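Corasier Two-Arm Sorting Cell
Demonstration report and equipment listing

Supplier: Lonholm
Category: Bench automation, small parts
Status: Demonstrated, not yet stocked
Listing updated: January 2021

Lonholm has been asking us to carry the Corasier for a while, and the brochure makes large claims for it. We don't list equipment on the strength of a brochure. Usha Mudaliar and I went out to the Lonholm open day at Wastano to watch it sort toy bricks by colour, orange to one side of a divided bin and green to the other.

Toy bricks are a fair enough test. They come in different lengths, they land on their sides, and the studs give a gripper something awkward to hold. They're also light, rigid and brightly coloured, and I doubt your parts are all three.

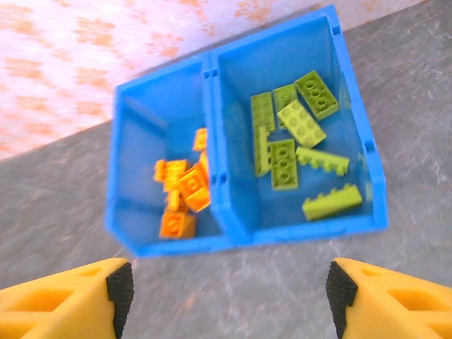

Grippers

The fingers we looked at most closely are yellow plastic with cut-outs through the body and black rubber pads on the inner faces. Zhenhua Zeng, who ran the demonstration for Lonholm, told us the pads are a consumable and are rated for 3000 picks. He couldn't say what they were rated on. If it was bricks like these, I'd expect less from anything with a burr on it, and we've asked for the test sheet.

Curved pieces interested me more than the plain rectangles. A brick with flat sides gives the pads something square to close on, and an arch doesn't.

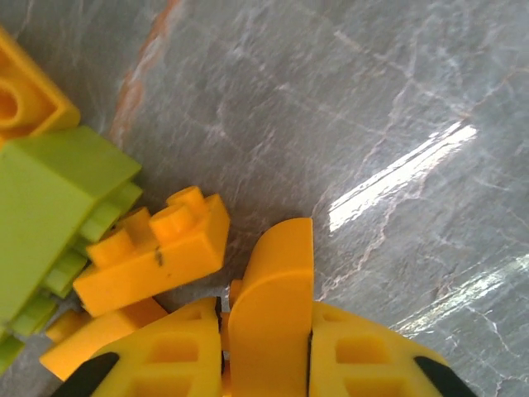

Usha asked whether the grip force could be set per part or only per job. The answer was per job, with a per-part setting promised for August. We list what ships, so treat it as per job.

Working in a shared space

The sales line is that the arms "collaborate". I'd put it more plainly: they can reach the same patch of table. That's handy when bricks are bunched up, but it also means there are more ways for one gripper to be in another's road. The wrist hardware is bulkier than the fingers, and if your work area is tight you should measure for the wrist.

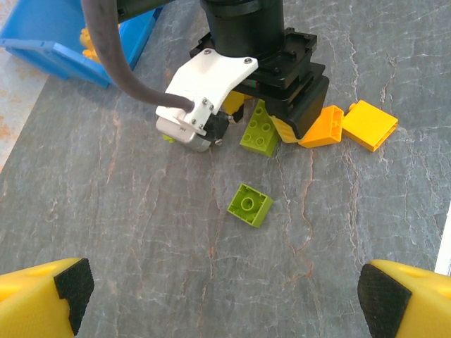

A second arm's gripper over a group of bricks, with a single lime-green brick out on the open marble.

Cables deserve a look too. They run on the outside of the arm, and I'd want to know what a replacement costs before I signed anything. Aileen Saludo in our service department has the same question in with Lonholm and will add the figure to this page when she gets it.

Enclosure and mounting

Both arms in the enclosed setup mount to one aluminium rail along the front. It's a tidy arrangement and it leaves the floor clear for work. The small circuit boards hang below the mounts, which wouldn't suit a dusty shop without some sort of cover.

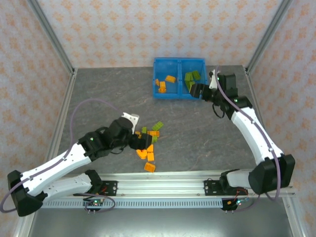 Supply and terms

Order code: 2776
Lead time: 23 working days, quoted by Lonholm
Trial period: 5 days on your own parts, by arrangement
Spare finger pads: sold separately
Training: not included

We won't take deposits until we've had a unit running here on customers' parts. If you'd like yours to be among them, send a small bag of samples to Lâm Chu at our parts counter, with a note of the colours and sizes you need separated.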